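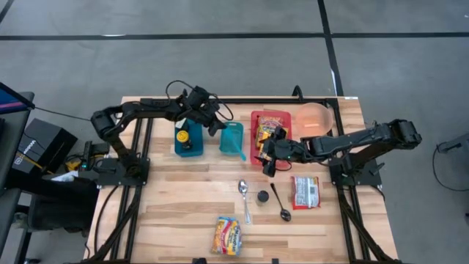

Jun 19, 2023
By Fitriani Nair

Putting the shopping away is one of those jobs I used to rush through with my coat still on, and I've come round to enjoying it since we began doing it properly, at a table, with everything out where you can get at it. This page is for those of you who asked how we go about it at Stedau (and for my aunt, who asked twice!), so I've put down a few lines on each part of the job and tried not to wander off too far.

The table
Butcher block, in narrow strips that run from pale cream through tan to a darker brown, and I'm fonder of it than is sensible. I oil it every January, when things are quiet, and wipe it down with a barely damp cloth the rest of the year. If you're choosing one for yourself, go for as much top as your room will take - you'll fill it.

The bins
Packages go in the red one, and I do mean just packages. We were hopeless at this to begin with and everything got tipped in together, so you had to dig down past the crackers whenever you wanted the rice. Bins with straight sides waste less room than sloping ones, and a strong colour is handy when you're calling across the room to somebody.

The teal tray
Small, and I wouldn't be without it. Little things have a way of sliding under big things, and a tray gives them an address of their own. The long-handled utensil is teal as well, the see-through sort, and I do like a bit of matching even though it makes no difference at all to the work.

The floor
Grey concrete. It sweeps up beautifully and is murder on the feet by teatime, so wear proper shoes if you come along. Belmiro Arruda swears by two pairs of socks.

The list
Our last big shop came to 13 lines on the list, which is modest for us. I write it in the order of the shelves at Yeoh, then unpack in that same order, and it saves a surprising amount of walking back and forth.

Comments

Osta: Lovely table. What oil do you use on it? Mine has gone dull near one end.

Fitriani Nair: Plain food-safe mineral oil, two thin coats, and leave it overnight in between. Do the ends as well, they drink it up.

Urkeck: We keep six bins going and still end up with a heap of odds and ends in the corner. Going to try a tray.

Belmiro Arruda: Thick socks. It has to be thick ones.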